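Pondow Fold Set
README, last touched 6/26/21

What you are downloading

764 recordings of two robot arms folding clothes, or trying to, at the Sekanier laundry in Durneck. Sekanier washes for care homes, which means sweatpants, cardigans, nightshirts and a great many more sweatpants. Each recording has video from the cameras on the arms, joint positions, and a text note written by whoever was on shift. The notes are the best part. Read them before you train anything.

Who made it

The folding crew made it, on the clock, at their normal rate. Prodromos Kourkoulas put the files in order and wrote this page, so complaints about the folder names go to him. The arms were set up by Spanos, who also supplied a manual. The crew has since supplied a better one, taped to the wall.

What changed on the floor

The plan in May was that the arms would fold and the people would do "higher-value tasks." The higher-value tasks were never listed. In practice, folders now spend part of each shift laying garments out, stepping in when a leg gets tucked under the wrong way, and writing down what went wrong. Some of them like it. It is easier on the shoulders, and you get to sit down for the notes. Others point out that they used to fold a pair of sweatpants without having to write a paragraph on it.

Quotas were the sore spot. For the first 3 weeks the arms' output was counted against the crew's, which made everyone on the crew look wonderful and the arms look like a prank. Then management noticed that time spent helping the arms was not being counted at all. It has its own line on the timesheet now – ask for one early if your shop is planning something similar.

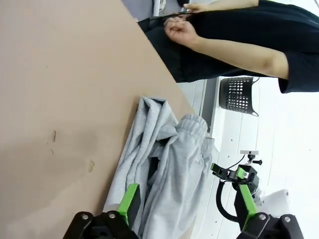 Fleece remains the hard case. It bunches, it holds whatever shape it landed in, and the ribbed cuffs catch. If you only want tidy results, filter on the tag "flat" and you will be left with mostly pillowcases.

Known problems

Hands and arms of staff show up in many clips. Faces should not, but if you find one, write to us with the clip name and we will pull it.
The tag "done" means the person on shift was satisfied. Standards vary by person and by how close it was to lunch.
Clips from the 8 oldest sessions have the left and right arm names swapped. We know.

Terms

Free for research and teaching. Please don't use the notes to rate individual workers. They were promised that, in writing, and they kept copies.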